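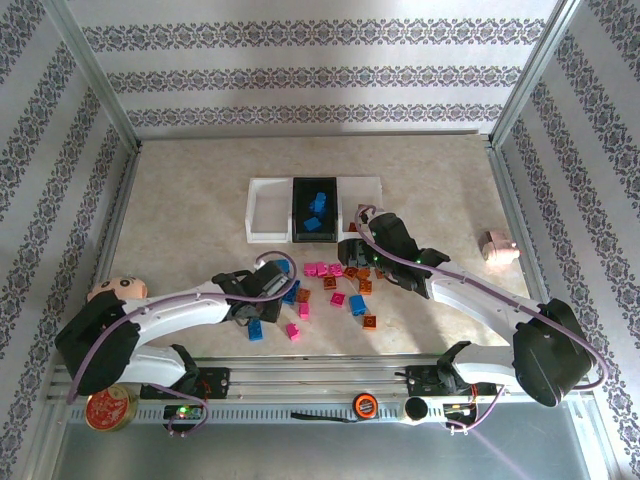 Temumeck 开放日走访：积木收好了，然后呢
2020年6月23日

从 Sendatville 车站出来走到园区，路上没有遮阴，我到的时候已经错过了开场致辞。签到处的人塞给我一张日程表，上面排得最满的一项叫“手把手教机器人”，分上午下午两场，每场都写着“现场教学，即学即会”。我做了几年自动化设备的采购，对“即学即会”四个字有些过敏，所以直接去了那一间。

讲解的是赖素英，负责他们的数据采集。她开口第一句倒让我放下一点戒心：“今天大家看到的动作，都是人做的。”操作的同事坐在隔壁，手里握着一对和桌上结构相近的主动臂，他怎么动，这边两条机械臂就怎么动。机械臂固定在一根铝导轨上，一左一右，白色连杆，黑色夹爪，沿着臂走的是紫色的线。任务是把散在台面上的积木收进白色托盘。积木有粉的、蓝的、橙褐色的，托盘分三格，中间那格套了个黑盒子，放蓝色的。

说实话，第一眼看上去不像实验室。围板贴着白底紫灰色大花墙纸，台面是米色大理石纹，靠边还放着一个圆脸的娃娃头和一只粉色小玩具，看上去像只猪。旁边有位家长问是不是为了小朋友布置的，赖素英说他们会定期更换墙纸和摆件，免得训练出来的模型只认得一种背景。道理我听懂了，只是墙纸换了，灯光换不换？台面高度换不换？她说灯光“下一步会考虑”。我在本子上记了一笔。

遥控这件事，看别人做很轻松。轮到观众上手时，我排到了第三个。主动臂比我想的轻，转手腕时有一点滞涩，最大的问题是手上没有感觉。夹爪碰没碰到积木，碰得重不重，全靠眼睛判断。我夹一块橙褐色的，以为夹稳了，一抬手它就滑了出去，撞歪了旁边的粉色积木。第二次我夹得太狠，夹爪往台面上压，操作员在旁边轻声提醒我往上提一点。最后总算放进了格子，围观的人鼓掌，我倒觉得这掌声该给他。

于是我问贾玉珍，像我这样笨手笨脚的一段，会不会也存进数据里。她是这个项目的工程师，回答得很干脆：观众的操作不录。内部采集的时候，滑掉再夹起来的片段会保留，让模型见过出错以后怎么补救；撞到托盘、夹爪顶住台面的那种就删掉。我接着问由谁来判断，标准写在哪里。她说目前由操作员自己标，组长抽查。抽查多少？没有固定比例。

这一点我认为比机械臂本身更值得追问。厂里做过示教编程的人都知道，老师傅教出来的轨迹和新手教出来的差很多，老设备好歹可以一个点一个点打开来改。他们现在这套做法，是把许多段人的动作喂给模型，让它自己去学，要是其中混进了坏习惯，事后很难指出是哪一段带来的。贾玉珍没有反驳，她说他们也在找办法。

数字方面，日程表背面印了一些。收积木这项任务录了70段示范，由3名操作员完成，另有12段留作检验。我问这12段是不是同一批人录的，答案是同一批。那么检验出来的成绩，至少有一部分是在考模型像不像这几个人。苏淑贞当时也在场，她从 Nuttall 过来，在那边做仓储，问得比我还直接：换成她仓库里那些软包装、反光袋，要重新录多少？台上的回答绕了一圈，从通用能力讲到未来规划，没有给出数。苏淑贞合上本子去喝茶了。

下午场原定有一段自主运行，也就是没有人操作，由模型自己收积木。我特意留下来看。开始时间推迟了28分钟，说是要重新标定。跑起来以后，机械臂动作比遥控时慢，靠近积木会停顿一下，再往下探。单独放着的积木它夹得还可以，两块挨在一起时就犹豫，夹爪在上方来回挪，后来工作人员伸手把它们拨开了。拨开之后它继续，讲解也继续，没提刚才那一拨。我不认为这是有意隐瞒，现场演示谁都怕冷场，可是采购的人要看的恰恰是那一下。

Mahnaz Kiani 坐在我后面一排，是 Urnov 那边来的培训老师，她对遥控采集比我宽容。她的看法是，哪怕模型一时用不上，让工人学会用主动臂，本身也能用在一些不方便伸手的工位上，比如带防护罩的柜子。这话我同意一半。用人去遥控，就要算人的工资，还要算人盯着看一整天以后手还稳不稳。隔壁那位操作员上午连着做了很久，我下午经过时他在揉手腕。问他累不累，他笑笑，说积木还算好的，夹线才累。

资料袋里有一份报价单，只写了“按任务洽谈”，录制示范由谁出人、录完的数据归哪一方，都没有写。我在现场问了销售，他让我留邮箱。

给打算去下一场的同行几句实用的：上午人少，可以多上手几次；看自主运行要站在右侧，左边那条臂抬起来会挡住积木；请他们把两块积木紧贴着放，再看一遍，中间别让人碰。停车场在园区北门，午饭自备，茶水间的咖啡机当天坏了。

下一场定在明年1月，据说会换成夹线的任务。邮箱我留了，到写这篇时还没有收到回信。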